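Ticket 516 — right gripper opens late during remote control
Mon 14 November
By Nevzat Canpolat

I teach the cloth folding task on the Irnel table by remote control. Since the update of the Cladik software, the right gripper opens late when I release the trigger. The left one follows my hand well. In 14 of 57 demonstrations the cloth was pulled out of its place, so I did not save these.
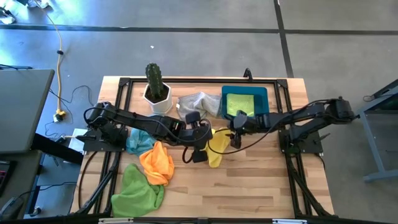
Last changed: Mon, 16:20, N. Canpolat

The yellow cloth under the two grippers is the one I use for the test. The folded lime-green one in the teal tray stays where it is.

Tried until now:
Restarted both arms — no change.
Exchanged left and right controllers — the delay stays with the right arm.
Set the command timeout back to 2000 ms — a little better, but I still feel it.

Next I will replace the right gripper cable. Please leave the ticket open.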